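Keeping the Office Stapled Together

31 Mar 2018 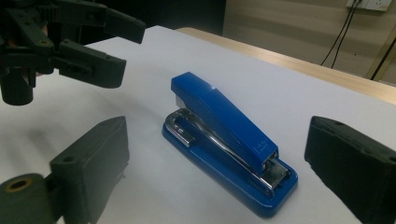 How often does a desktop stapler need to be cleaned? Twice a year is enough for most offices, according to Yvette Fraser, and once is better than never.

Fraser runs the supply room at Prosau, where she looks after 184 staplers on two floors. She started there in July, and her first job was going through a drawer of ones people had given up on.

"Almost all of them were jammed," she said. "One bent staple at the front, and the person had put it in the drawer and asked for a new one."

She clears a jam with the magazine open and a pair of tweezers. She doesn't use a knife, having cut her thumb that way at her last job. Then she wipes the channel with a dry cloth and tests it on two sheets of scrap paper.

I asked about oil. "A drop on the hinge if it squeaks. Keep it away from the staples or you'll get it on the paper."

Most trouble comes from the wrong staples, she said. People grab whatever box is closest — often a heavy-duty size — and force it in. She now tapes a sample staple inside each cabinet door.

Her coworker Wiroj Chantharasri would like to go paperless. Fraser has heard that before.

"We still put together 400 packets a month," she said. "When that stops, I'll give him the staplers."

She keeps the metal ones longest. Plastic bases crack when people lean on them, and she hasn't found a glue that holds.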